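Questions people keep asking us about the hand-held gripper work

I started this page because I was answering the same handful of emails over and over, and my replies were getting shorter and grumpier each time. So here are the long versions. I'm one of the people on the Skevmont project, I do a lot of the collecting and most of the data cleaning, and what follows is my own view of it. If something's out of date, write and tell me.

What is Skevmont, in a sentence or two?

It's a way of teaching a two-armed robot to do fiddly table-top jobs by having people do them first, with a pair of grippers they hold in their own hands. No robot in the room while they're doing it. We record where the grippers go and when they open and close, and train a policy on that. Then the robot has a go.

Why not just drive the robot by remote control?

We did, for the best part of a year! It works, and if you've only got one job to teach it's a perfectly sensible way to go. But it's slow, you get one robot's worth of data per robot, and people get cautious when there's a big expensive arm moving at the other end of the controls. They creep up on things. You end up with a robot that creeps up on things too. With the hand-held pair people move much more like themselves, and you can set up at any table that happens to be free.

Which job are you working on at the moment?

Spectacles. Picking up a pair of glasses from a flat surface, folding or unfolding the arms, and putting them down again somewhere sensible. It sounds daft until you try it. The frames are thin, the lenses are see-through (depth cameras hate that), and if you squeeze in the wrong place the whole thing skates off across the table. It's also a proper two-handed job, which a lot of so-called two-handed jobs aren't. One side has to hold steady while the other does something, and they swap over halfway.

How many demonstrations did you collect?

579 that we kept, out of 1911 recorded. I know, that's a painful ratio, and it gets the most raised eyebrows of anything we've put out. Most of the rejects came from the early weeks, when we were losing track of one gripper or the other whenever somebody turned their wrists in. Some were plain muddles: started too soon, dropped the glasses on the floor, stopped to answer a question. We threw out anything where the position track had a gap in it longer than we were happy to fill in.

Would you keep more of them if you did it again?

Probably, yes. We were very strict about fumbles at first. If somebody missed the frame and had a second try, out it went. Then we trained a version with a batch of the fumbles put back in and it was noticeably better at recovering from its own misses, which makes sense when you think about it. The robot misses quite a lot. It needs to have seen what to do next.

How do you know where the grippers are?

Printed markers, mostly. Each gripper has a cube on it with black square patterns, and the patterns let the software work out which way the gripper is facing and where it is in space. Having a cube means there's usually at least one face in view whichever way you twist. We fuse that with a motion sensor for the moments when there isn't. It's old, cheap technology and I'm very fond of it. When it goes wrong you can generally look at the video and see why.

Doesn't it feel strange, working with grippers in place of fingers?

For the first ten minutes you feel as if you've got oven gloves on. Then it sort of goes away. The hardest part is that you can't feel the thing you're holding, so you have to watch it, and new people tend to hunch right over the table to see what they're doing. We tell them to have a rest whenever they want one. I did a whole afternoon without stopping early on and my shoulders let me know about it for days.

Do you have to be trained to do it?

Not much. We give everyone a practice session on a foam block, then a plastic ruler, then an old pair of frames with no lenses in. We had 16 collectors altogether. Some of the best data came from people who had never been near a robot, and some of the worst came from me, because I kept trying to be helpful and moving the way I thought a robot ought to move. Don't do that. Just pick up the glasses.

Why put paper under the glasses?

Only in some of the sets. The frames slide differently on paper than they do on a bare table top, and the paper itself shifts a bit when you nudge it, so it gives us a bit of variety in how the thing behaves on contact. We also used a tea towel, a place mat and a closed book. The tea towel was awful. The arms of the glasses snag in the weave and everybody swears.

Can I see what collecting looks like?

Of course. People always seem to expect something grander, but it's a person at a table.

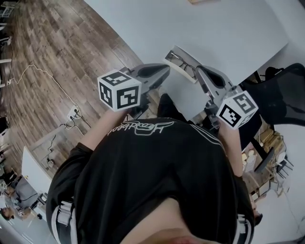 Hemness, April

The pair of glasses with the thin dark frames gave us more trouble than any other in the set, so there are a lot of recordings of it. You'll notice the two gripper fingers are angled in towards each other with a gap between them. I'm always going on about that approach to new collectors. Come in from both sides, get the tips down near the frame, and only then decide which hand is doing the holding. People who dive in with one hand first tend to push the glasses away and spend the rest of the recording chasing them.

The marker cubes sit just behind the fingers, and they're placed there so they move with the business end of the gripper. Our first mount had them much further back and every little bit of flex in the handle turned up as an error at the tip. Moving them forward was a morning's work and did more for us than a month of clever filtering. (I wrote the clever filtering. I'm over it.)

Does it matter if the room is busy?

Less than we feared. We collect in a shared space with people at their desks getting on with their day, and there's always somebody walking past or a chair that's been moved. We used to fuss about keeping the background tidy and we've stopped. If the policy can only find a pair of glasses on a clean table in a silent room, it isn't much use to anybody.

So how well does the robot do?

On frames it has seen before, it gets the pick-up right most of the time and the fold rather less often. On frames it hasn't seen, the pick-up holds up nicely and the fold drops off a fair bit. We tried 7 unseen pairs. The chunky plastic ones were easy. The rimless pair beat it every single time, and I'd be lying if I said we had a fix on the way.

What goes wrong most often?

Letting go too early, by a long way. With a hand-held gripper you can see the moment the frame touches down and you relax your grip. The robot has a slightly different view and it guesses, and if it guesses high then the glasses drop the last little bit. Second most common is closing on a lens when it should be closing on the bridge. We're collecting more examples of gentle put-downs to see if that helps.

What's Balcombe? I've seen the name in your code.

Balcombe is the bit of software that lines everything up in time: left gripper, right gripper, video. It's the dullest part of the whole thing and the part I'd tell anybody to build first. If your two hands are even slightly out of step with each other, the robot learns to fold glasses with a sort of hiccup in the middle. We lost a good chunk of early data to that before we spotted it.

And Pryor?

The older method, from before Skevmont. Pryor used one gripper only and a fixed camera. We still use it as a comparison for the pick-up part. It can't do the fold at all, having only the one hand, so please don't quote us as beating it on folding! Somebody did that in a talk and I had to write a very polite note.

Will it work on my robot?

If you've got two arms and parallel fingers that are close to ours in length, there's a decent chance. The finger shape matters more than you'd expect. We put the same curved fingers on the robot as on the hand-held pair, and when we swapped in straight ones as a test the pick-ups got a lot worse. So print the fingers first and worry about everything else afterwards. Arms with a short reach also struggle, as people lean over the table without thinking and the recorded paths go out further than you'd guess.

Can I have the data?

Yes to the gripper tracks and the open-and-close signals. The video takes longer, as there are people in it and we check with everyone who can be recognised before any of it goes out. If you only need the tracks, ask for those and you'll have them quickly. If you need video, ask early.

Can I send you my old glasses?

Yes please. Any shape, scratched lenses are fine, missing lenses are fine too. We'd especially love more rimless ones. Take them out of the case first, as we've now got a drawer that won't shut.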